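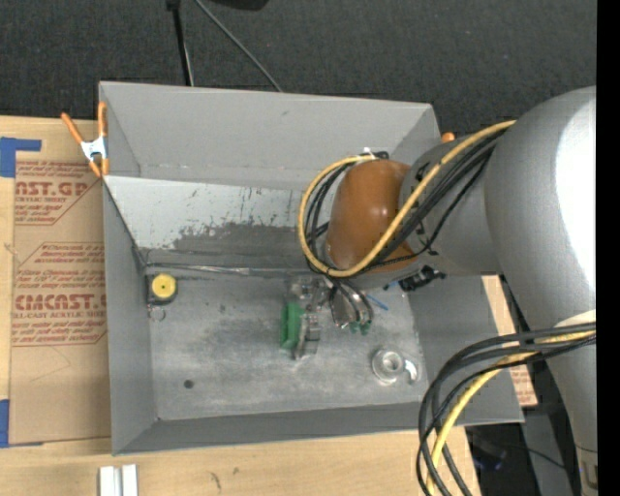 Opinion | Workshop practice

Bin picking results need a rule about the bin. Most of the reports I read give a success rate and a cycle time, then say almost nothing about what was in the bin or how it was put there.

Manikandan Hegde at Sernell ran 500 picks last February and recorded the contents before each batch. Few groups do the same. A round flanged part lying clear on a metal floor is an easy pick. The same part pushed up against a block, or into a corner by the wall, is a different job, and the two should not share one figure.

I would ask for 3 things. List every item. State who placed them and whether they were tipped in or set down by hand. Report picks near the walls separately.

Agnese Kütt has argued that this is too much paperwork for a small shop. I disagree. At Fumham we filled in the sheet for 300 picks and it took less time than cleaning the gripper. Buyers read these numbers and order cells on the strength of them. They should be told whether the bin was clamped down, too.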